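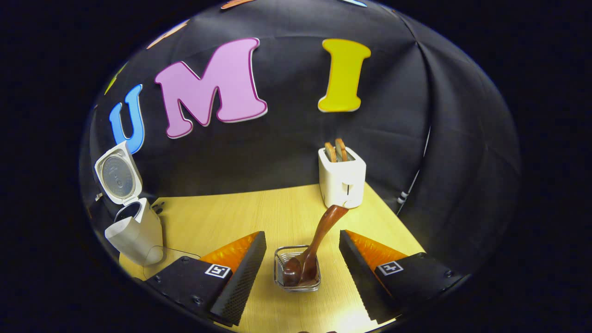
**Lie House residents' kitchen meeting, 4/18/24**

Present: Fidelina Ríos (chair), Maj-Britt Brekke, Torunn Viklund, Oda Strand (minutes)
Apologies: Signe Forsberg

**1. Last minutes**

Agreed, with one correction. It was Torunn who offered to look at the larder door, not Signe. The door still sticks.

**2. Breakfast table**

The kettle and toaster have been on the yellow wood-grain table since the worktop by the sink was given over to draining. Fidelina asked whether people wanted to keep it that way. Maj-Britt said she did, as two people can get their breakfast without reaching over whoever is washing up. Torunn would like the toaster back on the worktop because of crumbs on the floor. Oda had no strong view. Signe had sent a note saying leave it where it is.

Agreed to leave both on the table until the May meeting. The toaster stays towards the back and the kettle on the left. Whoever uses the toaster last in the morning wipes the table and empties the crumb tray if it needs it.

**3. Kettle**

Torunn reported scale in the kettle again. She descaled it in the winter and it has come back. Maj-Britt suggested citric acid in place of vinegar, as the smell last time went up the stairs. Oda to buy a packet. A kettle being descaled is to have a note on it. Fidelina made tea from one in February and does not want to repeat it.

The lid was discussed. Some of us leave it up after filling and some shut it. Fidelina said it will not switch itself off properly if it is boiled with the lid up, and asked that it be shut before the switch goes down. No objection to it being left open at other times.

**4. Wire basket and utensils**

The small wire-mesh basket is now used for the brown silicone spatula or spoon and anything else that would otherwise lie on the table. Maj-Britt asked for it to be kept for clean things only. Agreed. Used spoons go in the sink.

Torunn asked if a second basket could be bought for teabags and sugar. Oda has seen one at Brunon, and will measure the table before buying. Limit of 12 from the kitchen tin.

The spatula is not to be used in the toaster. Fidelina asked for this to be minuted. Unplug it first and turn it upside down over the sink.

**5. Kitchen tin**

57 in the tin at the start of the evening. Fidelina paid back 4 to Signe for washing-up liquid, receipt seen. Contributions for May are due by the next meeting. Oda has not paid for April and will do so tomorrow.

**6. Bread**

Four loaves went mouldy last month. Agreed that anyone buying bread writes the date on the bag, and that sliced bread nobody has claimed after two days can be toasted by anyone. Maj-Britt will clear a shelf in the freezer. Torunn asked that rye is not put next to the fish.

**7. Any other business**

The Caltatell engineer is coming to look at the phone line and will need to get behind the fridge. Torunn will be in.

Fidelina's sister is visiting from Sola in May and will need a key. Signe has the spare.

Next meeting in May, date to be put on the fridge. Maj-Britt to take minutes.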